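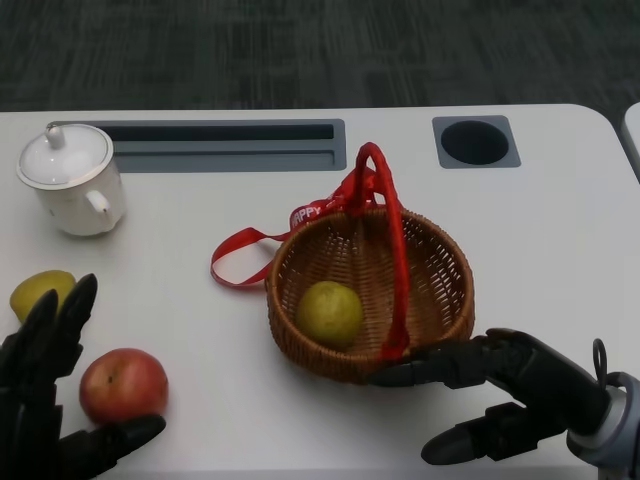 Vinberg started using robots on its gift basket line in May, with two work tables at first. Packers used to fill each basket from start to finish. Now the hands place the fruit, an apple or one of the yellow-green ones, into a wicker basket with a red-wrapped handle and a ribbon, and a person checks every basket before it leaves.

Hằng Đàm packed for the company before the change and now runs both tables. Her shift covers 40 baskets. She says her wrists hurt less and she misses the talk at the old bench.

December 2022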